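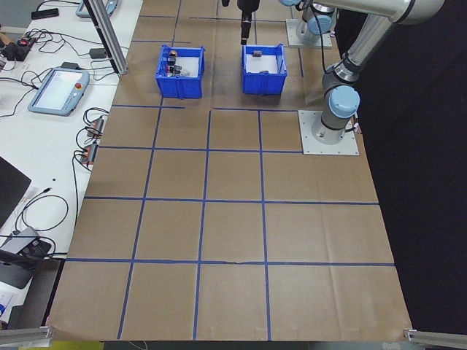
3. Temporary marking of shared work surfaces

3.1 Background

Most writing on workplace marking deals with floors. Paint, aisle lines, hatched zones in front of electrical panels. Tables get very little. The older shop manuals we went through treat the bench as private: one worker, one bench, put your things where you like. Shared benches are a different matter and they are now common in the small shops we studied. Two or three people on one surface over a day, sometimes people who never meet.

So the line on the table does work that used to be done by habit. It tells the next person where a job stops. It also tells them what they may move, which came up in the interviews more than we expected (see 3.4).

We use "temporary marking" for any line or label that can be taken up by hand without tools and without refinishing the surface. Tape, chalk, grease pencil on a cover sheet, string in one case. Paint and engraved lines are out. Magnetic strips are a borderline case, left out too, only Petersen used them and they stopped in April.

3.2 Sites and method

Four sites. Tromow repairs small household appliances. Bresasano is a frame shop with a mail-order side. Petersen does clock and instrument parts, Luvent is a teaching workshop with open hours in the evening. All have at least one long shared table. We visited each site more than once and held 18 interviews in all, most of them standing up, at the table, while the person kept working. Field notes were written the same day. A survey form was tried first and dropped after 11 replies, the questions assumed one fixed user per bench and people simply crossed them out.

Indrek Zariņš did the coding of the interview notes. A second reader went over the Tromow and Luvent material. Where they disagreed we kept both codes and say so in the text.

We did not measure output or error rates. None of the sites kept records that would let us, and the aim was to learn how the marks are made, read and renewed.

3.3 What people mark, and with what

Tape is the main material at three of the sites. Chalk only at Bresasano, where glue residue near glass is a real worry. Colored tape is preferred over clear or tan for plain reasons, you can find the end of it and you can see it from across the room. Blue and green came up most. Color meaning was weak. People said the color stood for something and then could not agree what. At Tromow the blue roll was "the one that was in the drawer."

Two layouts keep coming back. The first is the outline: a box taped around the home spot of one tool or tray. The second is the grid, lines run the long way and then crosswise, with cells left unassigned until someone needs one. Outlines are read as ownership. Grids are read as addresses ("third row, second one in"). Workers who had used both said grids survive a change of staff better, an outline makes no sense once the tray it was drawn for is gone.

Cover sheets matter a lot and we had not planned to ask about them. Brown paper over the table gives the tape something to hold that is not the table. When the layout is wrong the paper goes and the lines go with it. The cost is wrinkles. Paper creeps under repeated leaning, creases form, and a taped line that was straight at noon may not be by closing time. Petersen workers pulled the sheet tight and taped the underside edges. Luvent let it creep and relaid it when somebody complained.

Cell size was usually set by the container and seldom by the job. One interviewee put a tray down, ran tape along two sides of it and took that as the module for the whole table. Others paced it out with a hand. Only Bresasano used a ruler, 200 mm between chalk lines, and that number came from a stock frame size they no longer sell.

Open containers were placed toward the far side of the table at most sites, leaving the near cells free for hands. Left-handed workers reported no trouble with this. Reaching over a full row was disliked by nearly everybody, more so by the shorter workers, and at Luvent the evening users fixed it by just turning the whole table round. The marks were then upside down relative to the posted sheet and stayed that way. Figure 2 shows the grid type on paper, the layout disscussed most in the rest of this section.

Figure 2. Grid layout in dark blue tape on a long table covered with brown paper. Blue plastic bin near the center of the table.
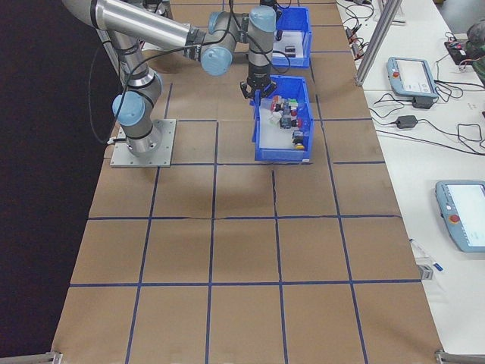

3.4 Reading and respecting the lines

A mark only works if the next person reads it the same way. Mixed results. Within a cell, people felt free to shift things. Across a line they asked, or left a note, or (Tromow, often) waited. One repairer there spent 15 minutes on other jobs so as not to push a half-open toaster over a strip of tape. She described it as manners, and said there was no rule.

New users read the lines more strictly then old ones. Long-time staff at Petersen crossed lines without comment, and treated a worn or lifted strip as canceled. Newcomers kept to lifted strips too. The two coders split on whether that counts as a rule or a habit; both codes are kept in the table of themes.

Items sitting on top of a line were the main source of argument. No site had an agreed answer. Luvent posted one, "belongs to the cell on the left", and half the people we asked had not seen the notice.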